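FOR IMMEDIATE RELEASE

Bikik presents new color line of power strips and socket cubes for homes and small offices

May – Bikik, a maker of electrical accessories for the home, is glad to announce its new color line of power strips and socket cubes. The products will be sold under the name Flultance. The first deliveries go to shops this month, and the full line can be ordered now from our distribution partner Hastier.

The idea for Flultance came from a simple question which we put to our customers last year. We received 1,458 answers to a short survey about extension cords, and 64 percent of the people told us that they had pulled out a wrong plug in the last month. Many of them wrote that all the strips under their desk look the same. They are white, they are on the floor, and it is dark there. For this reason we decided to give to every strip a color that can be recognized quickly.
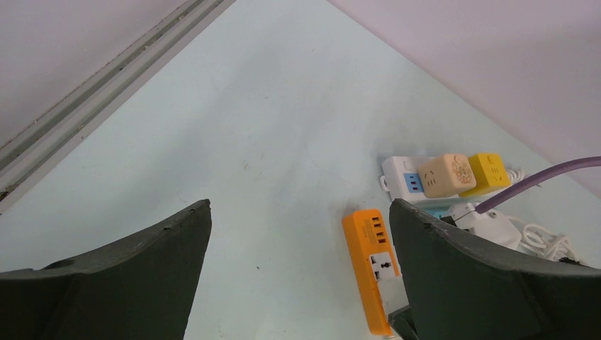
Flultance consists of long strips, short strips and cubes. The long strip is intended for a desk or a television corner, where many devices stay connected all the time. The short strip is for the kitchen counter or the bedside table. The cube is our smallest product. It takes little space in a bag, and it was the favorite of the test families, who used it for trips and for the dining table when several people work there together.

USB ports are offered on selected models, so that a phone can be charged without a separate adapter. Customers who travel, or who have devices bought in different countries, can choose a model with a universal socket.

We did not want to remove white from the line. In the same survey, 44 percent of the people answered that they prefer white for the living room, because there the strip is often visible to guests. The white models therefore remain, and they receive colored socket panels. In this way also the white strip can be told from its neighbor.

Before the start of sales, the complete line was shown to the buyers of the Afolabi home stores. They asked to put the strips and the cubes together on one table and to compare the colors under normal room light. After this meeting two colors were made a little lighter. The buyers also asked us about the length of the cords, and we have now printed the length in large numbers on the front of each box.
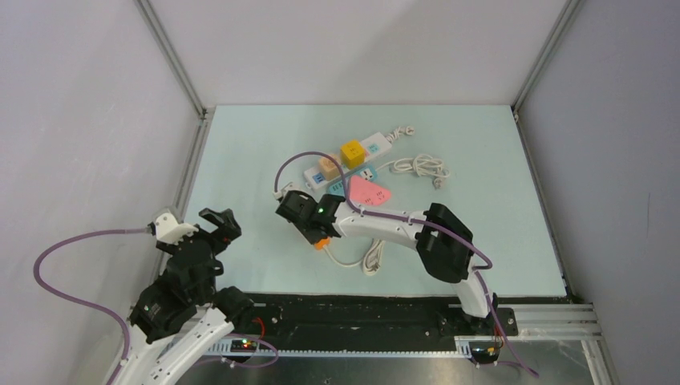

Power strips in white, blue and pink with a yellow cube and a tan cube.

Every Flultance product comes in a cardboard box without plastic window. Inside there is a short guide with drawings, which explains how to place a strip safely. We ask all users to read it. A strip should not be covered by a carpet or a blanket, and one strip should not be plugged into another one. Bikik gives a guarantee of 2 years on all models.

Shops which already carry Bikik products do not need to sign a new contract. They can add Flultance to their next regular order. A display stand for the counter is available from Hastier on request, and Afolabi will show the line in its lighting and electrical department.

About Bikik
Bikik develops and sells power strips, cords and adapters for private homes and small offices. Hastier is responsible for storage and distribution of all Bikik products.

Press contact
Bikik Press Office
Product samples and price lists for editors are sent on request.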